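Notes on getting my blood pressure down

At my physical last September the nurse took my blood pressure, waited 5 minutes, and took it again. Both numbers were high. I was 51, I felt fine, and I had skipped the two physicals before that one.

My doctor didn't want to start pills on the strength of a single visit. She asked me to measure at home for a few weeks, morning and evening, and write everything down. I bought a Tikholm cuff at the drugstore for $65. It goes on the upper arm and stores the readings, but I kept a paper log anyway because I find it easier to look over.

I had been taking my blood pressure wrong for years. I used to sit down at the machine in the grocery store, legs crossed, coat on, and press the button. You are supposed to sit with your back supported and your feet flat, with the cuff on bare skin and your arm resting at heart level. No coffee or exercise for half an hour before. And no talking, which I still forget.

The home readings were lower than the ones at the office but still too high. So I started on a low dose of one medication and took a harder look at salt.

Salt was the bigger job. I logged a normal week of eating and one day came out at 4000 milligrams of sodium. Most of it was bread, deli turkey and canned soup. I hardly use the shaker, so I had assumed I was in the clear. Now I make soup on the weekend and freeze it, and I buy the turkey less often.

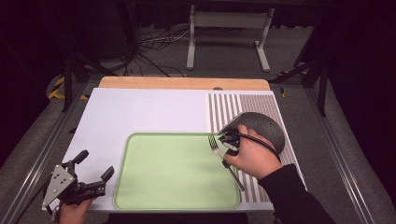 Shojaei wrote in after my last post to say that the soup was never the problem at their house, it was the sauces, and that going by the label on a bottle of soy sauce means measuring it with a spoon first. I checked my own refrigerator door after reading that and moved two bottles to the back.

I also walk after dinner now, out to the Plokari parking lot and home again. My readings this spring have been in the range my doctor wanted. She is keeping me on the same dose and I go back in September. I still measure, but only a couple of mornings a week.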